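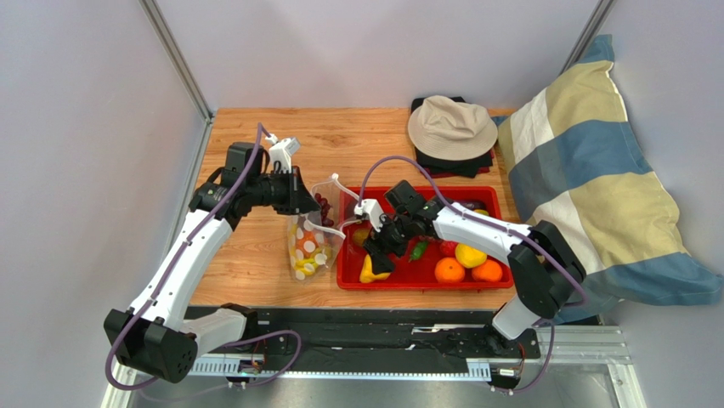
What went wrong with the Kanix packing cells?
A software fault let the gripper on one arm close again after it had been told to let go. Ziletti has stopped customer use of all 369 cells running the affected release and is sending out a corrected version.

Ziletti issues stop-use notice for Kanix two-arm cells running release 10

20th October

Ziletti is asking all customers who operate Kanix two-arm packing cells on software release 10 to stop using them for bagging work until the corrected release has been installed and checked. Cells on earlier releases are not affected.

The notice follows an incident at the Umau grocery packing site, where an operator's fingers were pinched while she was straightening the mouth of a produce bag between the two grippers. The cell was in assist mode, which allows a person to reach into the work area while the arms hold still. The left gripper had opened as commanded. It then closed a second time without a command. The operator pressed the stop button with her free hand and a coworker released the gripper by cutting power at the wall. She was treated for bruising at a walk-in clinic and returned to work the next morning.

Ziletti was told of the incident the same afternoon and sent two engineers to Umau. They took the logs from the cell and repeated the bagging job with loose fruit and vegetables and a drawstring bag. The fault came up three times in 400 cycles.

The cause is in the way release 10 handles a lost message between the wrist module and the arm controller. When a message is lost, the controller is supposed to keep the last confirmed gripper position. In release 10 it went back to the last grip target instead, so a gripper that had just opened could return to its closed position. The fault is logged internally as 3231. It is more likely when the wrist cable is worn or its connector is not fully seated, and the cell at Umau had a connector that was partly backed out. A sound cable lowers the chance of the fault but does not remove it.

"Assist mode is supposed to mean that the grippers stay where they are," said Aicha Morsy, head of product safety at Ziletti. "On this release that was not always true. We tested lost messages while the arms were moving and we did not test them enough while the arms were holding. That was our mistake, and the person at Umau got hurt by it. We have apologized to her."

A review of service records found two earlier reports, both from May, that Ziletti now believes were the same fault. Each described a bag being grabbed again after release. Both were closed as handling errors because no one was hurt and the bags were thin. The company has changed its procedure so that any report of an uncommanded gripper movement goes to the safety team.

What customers should do

Stop bagging work on any cell showing release 10 on the start screen. Switch the cell off at the main isolator and leave it off. The stop button alone is not enough, as the cell can be restarted from the panel.

Do not reach between the grippers to remove a bag or produce while the cell has power.

Look over the wrist cables on both arms for wear at the elbow, where the cable bends most, and check that each connector is pushed fully home. Damaged cables will be replaced at no charge.

Report any past case of a gripper closing unexpectedly, even if there was no injury or damage.

The corrected release keeps the gripper at its last confirmed position when a message is lost, and cuts gripper power if a second message is lost straight after. It also turns off assist mode until a technician has signed off the wrist cables. Service staff will install it in person. Ziletti will contact sites in order of how much they use assist mode.

Ramadan, which distributes Kanix cells to smaller stores, has paused deliveries and is contacting its own customers directly. Cells bought through Ramadan are covered by the same notice and the same free repairs.

Customers can reach the Ziletti safety desk through their usual service contact.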